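Brernness Community Boards > House and Home > Renting

Thread: Bond clean, who decides what "reasonably clean" means?

menard_st_tenant
Moving out of a two-bedder on Menard St at the end of March after six years. The agent has sent me an exit checklist with 76 items on it, including "light globes dusted" and "tracks of all sliding doors to be free of debris including grit". I grew up with less scripture than this.

They also "strongly recommend" Flemetora for the clean, who quoted me $1,611. For a flat where you can touch the fridge from the couch. Has anyone done it themselves and got the whole bond back? I've got a long weekend, a bucket and a bad attitude.

gumnut_graeme
Do it yourself. I've done it three times and the worst I ever got was a snippy email about a rangehood filter. They can recommend whoever they like but they can't make you use them. Read your lease, then read it again with a biro in your hand.

Spend your money on oven cleaner and a decent broom and pan set.
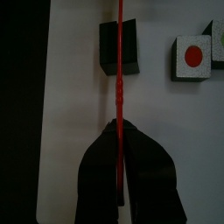 Si-woo Hong
Disagree with Graeme on doing it yourself, sorry. I did my own at Koo Court last year, two full days, knees like an old cricketer's by the end, and they still docked me for "residual odour in linen cupboard". It smelled of cupboard. My neighbour paid a mob with a receipt book and got every cent back the same week. What you're buying is the receipt.

gumnut_graeme
Then you dispute it. Did you dispute it?

Si-woo Hong
I was in the middle of moving house, Graeme. I disputed with the fridge for most of that week and lost.

tassie_devilled_egg
Used to work in a property management office, so hate me if you must. The checklist is a wish list. What counts is your entry condition report. If the tracks were gritty when you moved in and someone wrote that down, gritty is what they get back. If you never filled in your copy of the report, well, that's how the office Christmas party gets paid for. (Joking. Mostly.)

Do the oven, the bathroom grout and the window sills properly. Property managers walk in, run a finger along a sill, open the oven and check their phone. I never once saw anyone look at a light globe.

menard_st_tenant
Found my entry report! It was in the drawer with the takeaway menus. Past me wrote "carpet a bit ordinary" and "oven: no comment". Thanks for nothing, past me.

lorikeet_lou
"Oven: no comment" would stand up beautifully in court.

I'm with Si-woo, for what it's worth. If you can afford it, pay someone, but not Flemetora at that price. Get two other quotes. I paid less than half that for a place with a balcony and a cat problem. Just ask whether they come back for free if the agent knocks it back, and get that in writing.

gumnut_graeme
Less than half of daylight robbery is still dusk robbery.

If you do go it alone, order matters. Top to bottom, back room to front door. Curtains down first, then ceiling cobwebs, walls, cupboards, oven soaking the whole time, floors dead last. Sweep before you mop and sweep again before you mop again. I've watched grown adults mop a floor that still had toast on it.
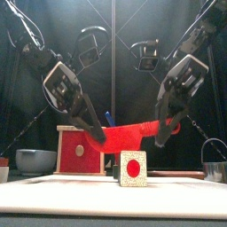

Red dustpan

menard_st_tenant
Right, decision made. I'm doing everything except the carpets, which are going to a bloke with a steam machine on Wednesday because the lease says "professionally" and I've got no fight left for the word "professionally".

tassie_devilled_egg
Check whether that clause is even allowed where you are. In some places they can only ask for it if the carpets were professionally done before you moved in, or you had a pet.

menard_st_tenant
No pet. There was a possum for a while but he wasn't on the lease.

Si-woo Hong
Don't put that in an email.

lorikeet_lou
And leave the linen cupboard open overnight.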